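Counter Storage, Back Wall Run
Ullmont Kitchen Gallery, page 5
Compiled by Meifang Duan. Layout by Junhao Hao. Posted 5 Mar 2019.

This gallery covers the stretch of counter between the toaster oven and the appliance area at the right. The surface is white with a soft gray vein pattern. The backsplash is small square mosaic tile, mostly green. The layout was set in June and has been adjusted twice. The working rule is that heat goes on the left, dry goods go against the wall, and the board stays in the middle.

1. Heat side

The toaster oven and the two-slot toaster share the left end of the counter. The toaster sits in front, slots up, where it can be loaded without reaching over anything. The folded towel is kept on top of the oven between uses and comes off before the oven is switched on. Suqin Yin asked for this to be written into the notes, so it is item one on the card.
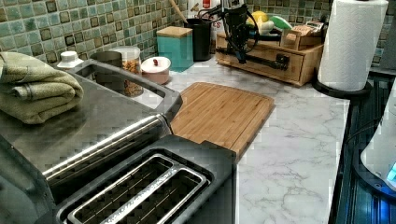
The oven takes priority for outlet access. In the first layout it was on the right, and its cord crossed the prep area. Moving it left took 35 minutes, most of that spent cleaning the tile grout behind it. Crumbs are cleared from the toaster tray weekly and the grout is wiped with a damp cloth, no bleach.

2. Board position

The cutting board is rectangular with a groove around its edge. It lies flat and is not stood against the tile, where it tended to slide. The clear depth in front of the containers was measured at 37 cm by Weidong Lu before the board was bought. A larger Baert board was considered and rejected on width.
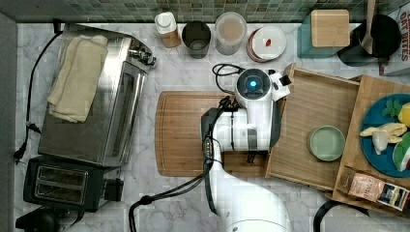 Containers stay in a single row. A second row was tried and removed after a week; the items at the back were not being used. Anything opened daily goes in a clear container so the level can be checked without lifting the lid. Refill is done at the one-third mark.

3. Organizer and drawer

The light wood organizer stands at the right. The drawer is for small dishes, and the pale green one is kept there. The teal plate with the toy banana, lemon and watermelon slice goes in the top compartment. The utensil holder stays at the back wall, with the wooden spatula in it.

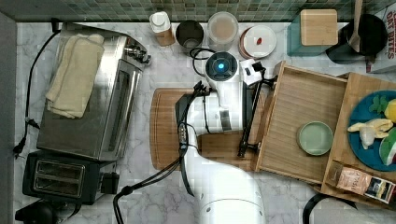
How is the drawer kept from sticking?
Rub a plain wax candle along both runners, slide the drawer in and out a few times, and wipe off the excess. Repeat when it starts to drag.

Corrections to measurements go to Qiuyue Han. The next page in the set covers the sink side.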